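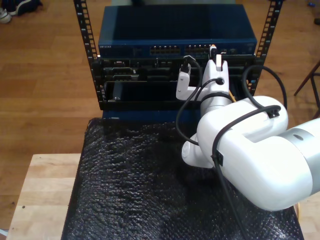 Morura hand controller and teaching software: review after six weeks
By Salamatu Oyewole

I bought the Morura to teach an arm to do small connector work, the sort of job where you push a plug into a switch and then move on to the next one. Before this I used a Nultari pendant, which is fine for moving boxes and hopeless for anything with a latch on it.

In the carton you get the hand controller, a foot pedal, a USB receiver and a card with a web address on it. There is no printed manual. The controller cost me £934 with delivery, and the software licence is included for the first year. After that you pay, and the website is vague about how much.

Setting up took most of an afternoon. The software found my arm straight away but had the wrist axis reversed, and the setting for that is under "Display", where I would never have looked. Once it was right I didn't have to touch it again.

You hold the controller like a thick torch. The arm follows your hand while the pedal is down and stops when you lift your foot. The trigger opens and closes the gripper. You can scale the movement, and for network ports I ended up at 24 per cent, which means a big sweep of my hand becomes a small nudge at the plug. At full scale I couldn't line anything up.

The trigger is the best part. It has a long, even pull and I can hold a connector without crushing it or letting it droop.
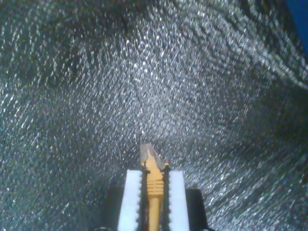
Long thin things are harder. If the fingers close slightly off centre, a handle can turn in the grip, and the controller gives you no feel for that at all. There is a buzz when the gripper meets resistance, but it is the same buzz whether you are holding something well or badly. You have to watch. I would have paid more for proper feedback.

Recording is simple. One click on the side button starts a run, another ends it, and a double click throws the last one away. I did 40 runs of the plug job over two mornings and kept almost all of them. Playback is smooth, and you can trim the dithering off the start of each run. Exporting is slow and the files are named by number only, so keep a notebook.

Moving the arm by hand is also supported. The software records that too, but my arm is stiff at the elbow and I kept knocking the work out of place. For heavier, looser jobs it might suit you better.

Battery life is poor. Mine lasts a long morning and then needs charging, and you can't use it while it's plugged in. Fontana make a wired controller with none of that bother, though I tried one at Worstead in October and found the trigger too light.

Four out of five. I'm keeping it, and I've ordered a second pedal.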